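How to register a workplace food drive

Clanham Community Relief welcomes workplaces that wish to organise a food drive during April. Please follow the steps below.

Step 1. Name one coordinator and send the registration form to the Enbridge Street office by Friday, February 4, 2022.

Step 2. Choose a collection period of one or two weeks. Drives at sites with more than 200 employees may run for three.

Step 3. Request your boxes. Each holds some 33 cans and must not be overfilled.

Step 4. Check every donation. Glass jars, opened packets and home-cooked food cannot be accepted — cash gifts should be recorded on Form 416.

Step 5. Book a pickup at least five working days ahead. Smaller loads may be taken directly to the Manalo Road depot.

A receipt will be sent to the coordinator once the goods have been weighed.
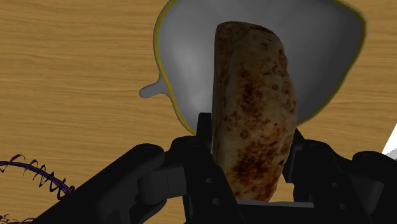
White bowl with yellow rim on a wooden tabletop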